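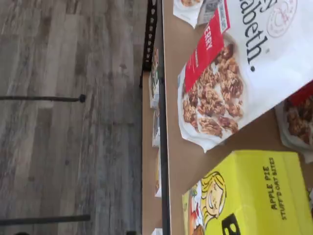
Rana had argued at the planning stage that a policy trained on tidy shelves would learn tidy shelves and little else, and he asked that operators leave the stock as they found it. The protocol described in this section follows that request.

3.2 Collection of Shelf Demonstrations

Demonstrations were gathered in a grocery setting arranged under the Emari project. Each of the 18 operators completed 15 episodes, and every episode was limited to 300 seconds. Operators received a written task, such as "turn the pouch so that the name can be read," and were free to choose their own order of actions. No restocking took place between episodes in the same block.

Figure 4. Shelf area with packaged snack foods, stored in the recorded orientation. A white granola pouch and a yellow box of oat bites lie with their printed faces upward; smaller packages stand on the lower shelf.

Images were kept in the orientation in which they were recorded. Saxena's labeling guide instructs annotators to read printed text at any angle and to enter only the letters that are visible. A name that is partly hidden is entered as a fragment, as with "abeth." on the pouch in Figure 4, and is not completed from memory or from a product list. The same rule applies to flavor bands and box titles.

Packages that are only partly in view receive an outline but no product label. Floor, rails and shelf edges share a single background class in the Hernura release. Episodes in which the operator stopped early were retained and marked as incomplete.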